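Robotics in the Operating Room: Report on a Site Visit

Submitted by Yao-tsung Lu

Introduction

In March our class visited the Escobedo training center to see a demonstration of robot-assisted suturing. The visit was part of the unit on teleoperated machines. Each student had to choose one question before the trip and answer it in the report. My question was how much of the work the machine does and how much the person does.

We left campus on Wednesday at 7:30 in the morning and were at the center before nine. The staff split us into two groups. My group went to the demonstration first and the workshop second, which I think was the better order.

The demonstration

The instructor sat at a console on one side of the room and we stood behind a rope. She had both hands in the controls and her feet on the pedals. The instruments only moved when she moved. When she wanted to shift her hands to a more comfortable position she pressed a pedal, and the instruments stayed still until she let go of it.

We followed the work on a wall monitor. She explained that the motion is scaled down, so a large movement of the hand becomes a small one at the tip. She also said there is no sense of touch through the controls on this system. She judges how hard she is pulling by looking at the thread and the tissue.
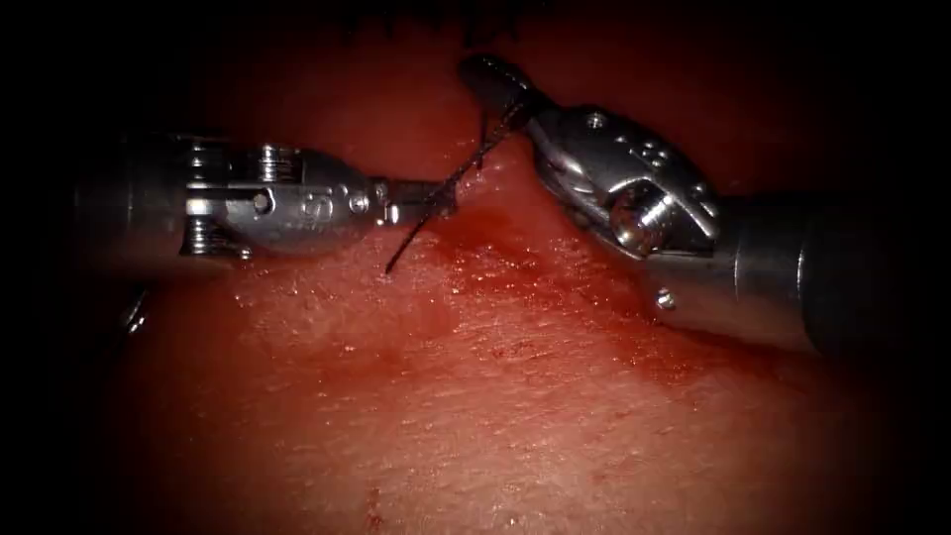

I had expected the hard part to be getting the needle through. According to the instructor, students pick that up in a few sessions. Handling the thread takes longer. It has to be passed from one instrument to the other, kept out of the way, and pulled evenly, and a grip that is too strong can weaken it. Somebody asked if the software would stop her from pulling too hard. She said it would not, and that this was covered in the training.

She stopped between stitches to take questions. The ones I wrote down were:

Can the robot tie a knot by itself? Not this one. Every motion comes from the console.

What happens if the power goes out? There is a battery backup, and the staff practice removing the instruments by hand.

How long does it take to learn? The center asks for 100 logged practice exercises before a trainee can move on to the next level. The instructor has logged 747, counting the ones she does to keep in practice.
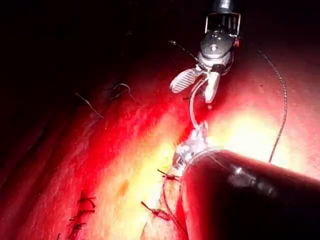 Department of Mechanical and Automation Engineering, Ludness College

The second part of the morning was in the workshop. A technician had a spare instrument on the bench with its cover off. Thin cables run the length of the shaft and turn over small pulleys at the wrist. Motors at the back end pull the cables, and the cables bend the wrist and work the jaws. We had studied cable drives in class, but I did not understand why anyone would choose one over gears until I saw how little room there is at the tip.

The technician let us turn the input disks by hand. Turning one disk opened and closed the jaws. Turning another one bent the wrist, but the jaws moved a little too, so the controller has to correct for that. He called this coupling. It was the same problem we had in our Herside arm project last semester, where the elbow moved every time we turned the shoulder.

Cables stretch with use. The center keeps a record for every instrument and checks the tension on a test stand built by Skoma. The stand runs 1,350 cycles and prints a score out of 100. The instrument on the bench had scored 98 at its last check.
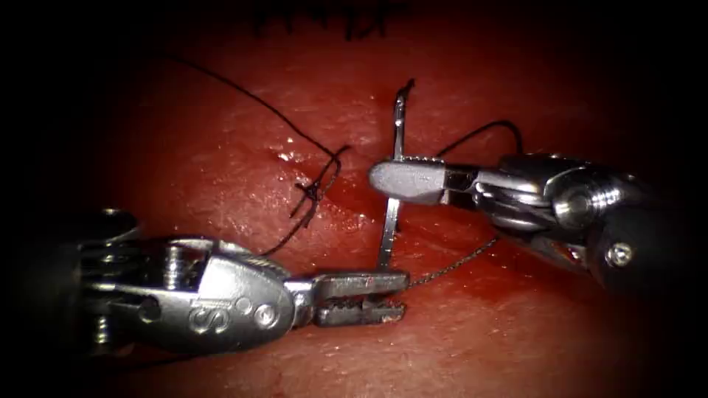 Findings

My question was about how the work is divided. From what I saw, the person makes all of the decisions and all of the movements. The machine scales the movements, filters out hand tremor, and lets the wrist bend in a space where a hand would not fit. I would call it a remote tool. The word "robot" made me expect something that acted more on its own.

The instructor uses two instruments at once for most of the stitch, and she changed which one was holding the needle more often than I expected. In our lab we always program one arm to do the work and use the other as a clamp. I would like to try giving both arms an equal part in our next assignment.

Problems and suggestions

It was hard to hear from the back of the group. A speaker or a smaller group would help. We also had only fifteen minutes in the workshop, and not everyone got to turn the disks.

Next year's class should review the chapter on cable drives before going. I would also suggest asking to see the test stand running, because it was switched off when we were there and we only saw a printout.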